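Home & Shop Automation Forum > General > Can any of these do real chores yet?

claymore_jim
January

I run a small packing room and my wife runs the house, and both of us get asked every week why we haven't bought a robot. I looked at a Drolton arm for the shop and a two-handed Clovness unit for home. Neither seller would give me a straight answer on what it does all day without someone standing there. Does anyone here own one and use it for work?

penrose_c

I've had a Drolton on a bench for two winters. It moves jars from a tray into a carton. Same jar, same tray, same carton. Last month it did 1132 jars and I had to step in 90 times, mostly for labels that had come loose and stuck to the pads. I would buy it again. I would not ask it to clear a kitchen counter.
Colin Penrose

tessmarie

90 stops is a lot, Colin. My nephew packs jars after school and he doesn't stop 90 times.

penrose_c

He also doesn't work from 4 a.m. But fair enough. It pays for itself on the dull hours and that's all I claim for it.

lgreenwood

I think people mix up two jobs. A fixed arm with one part to move is old news and works fine. A hand with fingers that has to deal with whatever is on the counter is a different machine, and most of what gets shown is still done in simulation first. A blue tray and an open carton on a marble counter, with a black hand reaching in from the side, is about as plain as a setup gets.

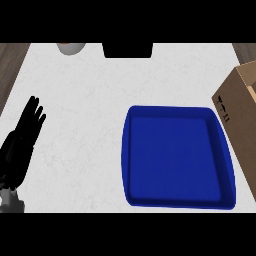
Why is putting things in a box still hard for a robot hand?

Because the hand has to judge grip, weight and position all at once, and small errors add up. A mug that sits a half inch off from where the software thinks it is gets bumped or dropped. Practice in simulation helps, but real surfaces are slicker, stickier and more uneven than the model.
Lionel Greenwood

tessmarie

So we're back to "not yet."

lgreenwood

For a whole kitchen, yes. For one shelf or one bin – I'd say it's close. The Uvitau people let me try theirs on my own dishes. It put away 125 pieces over a long afternoon and broke 2. Slow, but I sat down the whole time.

nedeljkovic_fan

Disagree on close. I follow the Nedeljković project and their hand does well on cups and badly on anything floppy. Dish towels, bread bags, produce bags. That's half my kitchen.

claymore_jim

Thanks all. Sounds like the Drolton for the shop and nothing for the house. Colin, what pads are you running, and do you wipe them down between shifts?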